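Larnby Robotics Lab reports fewer failed grasps with new method for picking from bins

23/04/2019 – Larnby Robotics Lab, together with its software partner Erkley, today published the results of a study on how robot arms pick up objects they have not met before. The method is called Andedden. It lets the robot learn from its own failed attempts during the work, without a new training period for each group of objects.

Picking mixed objects from a bin is still difficult for machines. People do it without thinking, but a robot must decide where to put its fingers, how far to close them and when to give up. Many systems today make this decision one time, before the arm moves. If the decision is wrong, the robot often repeats the same mistake on the next attempt.

Andedden works in a different way. After each attempt the system compares the result with what it expected, and it changes its estimate for the objects that remain in the bin. The calculation takes place while the arm is moving back, so the next attempt does not have to wait.

The study used a set of 56 household objects, selected to be different in shape, weight and surface. Boxes, soft items and objects with many curves were mixed on purpose. The robot worked with two metal bins, one behind the other, and moved the objects from one bin to the other. Each method in the comparison received 100 rounds, with the same groups of objects and the same time limit.
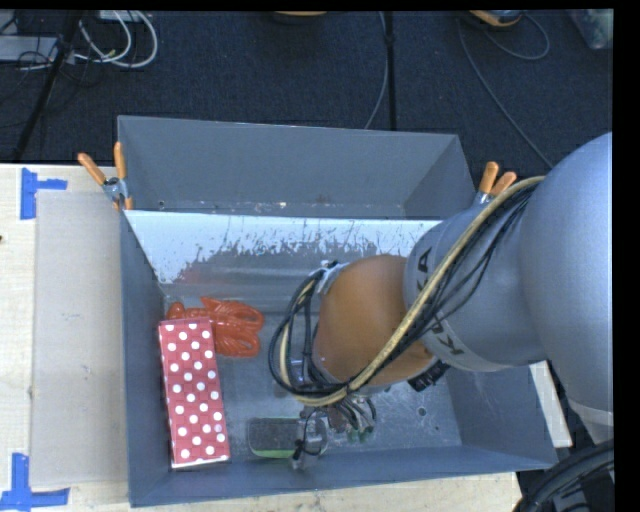
Results of the study

With Andedden, the number of failed grasps fell by roughly half compared with the earlier method of the lab. The biggest improvement was seen with flat objects lying close to a wall of the bin, where there is little room for the fingers. In most cases the system needed no more than 5 attempts before its estimate became stable.

The results were weaker for very soft objects. These change their shape when they are touched, and what the robot learned from one attempt was not always useful for the next one. The team will continue to work on this question.

Availability

The report and the list of objects can be requested from Larnby Robotics Lab free of charge. The software will follow in February of next year, under a license that permits use in teaching and research. Erkley will also offer a version for companies – the conditions for this version are not yet decided.

The study was supported by the Najafi Fund for Applied Research, which has financed the work of the lab on grasping for 2 years.

Contact for the press: Larnby Robotics Lab, Communications Office. Requests for interviews and for visits to the lab are answered in English.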